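Progress report, second period
Household and shop-floor chores with low-cost arms
Prepared by Lerotero for the Pullberg fund
Covers work through January

1. Summary

The project asks which ordinary chores a cheap tabletop arm can carry out today without a person stepping in. The proposal named three groups of chores: putting loose items away into boxes, clearing and wiping surfaces, and handling cloth. Work in this period went almost entirely into the first group. Surface clearing was started late and cloth handling has been moved to the next period, with the agreement of the fund.

The short answer at this stage is that putting items away works well enough to be measured, and not well enough to be left alone in a home or a shop. The arm completed 364 unattended placement attempts in the period. Results are broken down in section 3. Most failures come from the grasp and very few come from the motion to the box, which was the reverse of what we wrote in the proposal.

Spending is within the agreed budget. One request for a change in the plan is made in section 7.

2. Work against the plan

2.1 Hardware. The second arm was assembled and calibrated. Both arms now share the same joint limits and the same startup routine, and a policy trained on one can be loaded on the other without edits. There is still a small offset at the wrist roll joint between the two. It does not matter for boxes and it will matter for cloth, where the approach angle is tighter.

2.2 Software. Control, recording and replay were merged into one package in this period. Before the merge, a change in the recording rate had to be made in 2 places, and one batch of demonstrations was lost because it was made in only one. The package is used at both the Lerotero bench and the Collasura site. It has a written setup guide, which was tested by having a new staff member follow it without help. Four steps were rewritten afterward.

2.3 Test chores. The chore list was drawn up with Tomić, the hardware retailer that agreed in the first period to act as shop-floor partner. Their stockroom staff were asked which short, repeated jobs take up time between deliveries. The jobs they named most were returning stray items to the correct bin, putting small parts back into their retail boxes, and facing stock forward on the shelf. The first two are in the list. Facing stock was left out, as the arm cannot reach the depth of a standard shelf.

2.4 Household chores. The household part of the list was taken from the proposal without change: toys into a box, cutlery into a tray, and small clutter from a table into a container. Cutlery has been tried only in a pilot and no figures are reported for it.

3. Results

3.1 How attempts are scored. An attempt starts when the arm leaves its rest position and ends when it returns. It counts as a success if the item is inside the container at the end and the container is still on its mark. If the item is inside and the container has been pushed off its mark, the attempt is scored as partial. Anything else is a failure. No operator may touch the item, the container or the arm during an attempt. The time limit is 40 seconds, and an attempt that runs over is stopped and scored as a failure even if the item is already in the gripper.

3.2 Rigid items with flat sides. This is the strongest category. Cubes and block-like parts are picked up reliably when two parallel faces are open to the gripper. When a block sits at an angle to the jaws, the arm often turns it by pushing before it closes, and the grasp then succeeds on the second closing. We did not train this on purpose. It is present in some of the demonstrations, where operators did the same thing.

3.3 Rigid items with steps or edges. Items with a raised part on top are harder. The gripper sometimes closes on the raised part and the item tips. Adding demonstrations with a lower approach helped. The cost is that the fingers come closer to the table and contact it more often, with extra wear at the tips.

3.4 Small parts. Screws, plugs and similar parts remain out of reach for the present fingers. A part thinner than the fingertip is usually pushed along the table. The Tomić parts list was therefore cut to items that a person would pick up with the thumb and two fingers or more.

3.5 Containers. Open boxes with low walls cause few problems. Two things affect the result. The first is the angle of the box: demonstrations were recorded with the box at several angles, and the success rate falls when the box is turned further than any of these. The second is lighting inside the box. A pale interior under a strong lamp reads very bright to the camera, and in early runs the arm released the item too soon over such boxes. Fixing the exposure by hand removed most of this effect. Automatic exposure is now switched off at both sites.

3.6 Release. The item is sometimes let go over the rim and falls outside. Raising the release height made this less frequent but caused light items to bounce. The present setting is a compromise and will be revisited when the new fingers arrive.

3.7 Speed. The arm is slow. A stockroom worker at Tomić does the same bin return in a small fraction of the time, usually while walking past with something else in hand. For a shop, the useful comparison is a long unattended run outside opening hours. The longest run without a person resetting anything was short of the target, and the cause each time was an item lost outside the reach of the arm.

4. State of the bench

The layout at Lerotero was settled in this period and will not be changed before the end of the box trials. The arm stands at the wall end of a wood-grain tabletop, the container goes on a strip of white paper, and the items are placed within reach of both jaws. Lamp and stand positions are marked. The Collasura bench follows the same drawing, except that its table is deeper and the arm is mounted nearer to the working edge.

The present fingers are an unmatched pair, one long and curved and one angled. The curved finger reaches down the side of an item while the angled one supports it near the table surface. The pair was chosen after matched straight fingers let stepped items rotate in the grasp.

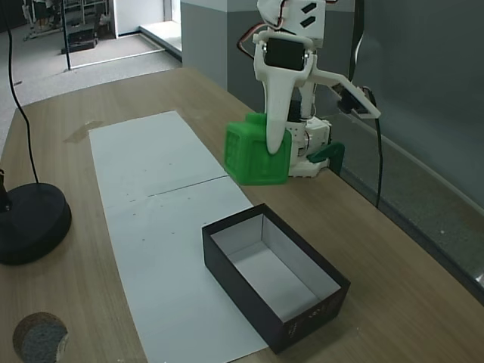
5. Problems and risks

5.1 Servo heating. Long runs heat the gripper servo, and grip force drops as a result. A pause has been added to the run schedule. This protects the servo and lowers the number of attempts per hour. A stronger servo is available in the same size, at a higher price, and one has been ordered for comparison.

5.2 Cables. Wires at the wrist have come loose during runs at both sites. Strain relief was added to the printed bracket and no further cases have been logged - the sample is still small.

5.3 Reset by hand. Every run still depends on a person to lay out the items at the start. A second arm that empties the box back onto the table was proposed at the review with Pullberg. It is feasible for rigid items. It would take up the second arm for the remainder of the box trials, which affects the schedule for surface clearing.

5.4 Transfer between sites. A policy trained at Lerotero performs worse at Collasura, even with the same items. Part of the gap closed when the camera angle was matched more carefully. The remainder is put down to the background and the daylight, and mixed training data from both sites is now being recorded.

5.5 Overstated readiness. Visitors who see a good run tend to assume that the arm could be taken home and set to work on a playroom floor. It could not. It has no means of finding an item outside its reach, it does not know when a box is full, and it will close on a hand as readily as on a block. Any public material from the project should state this.

6. Plan for the next period

Box trials will be completed with the item set fixed as of this report. Figures for cutlery will be added if the tray fixture arrives in time.

Surface clearing will move from pilot to measured trials at Collasura. The scoring rules in 3.1 will be extended to cover several items in one attempt.

Cloth handling will begin with a single task, folding a small towel once along its length. Wrist roll calibration has to be corrected on both arms first.

A shop-floor trial at Tomić is planned in the stockroom, outside opening hours, with a guard around the arm and a Lerotero engineer present throughout.

7. Request

We ask for approval to move the unspent part of the travel line to hardware. It would pay for replacement servos and for a further set of printed fingers in a softer material. The total grant is not affected. A revised budget table is attached separately, together with the attempt log and the current setup guide.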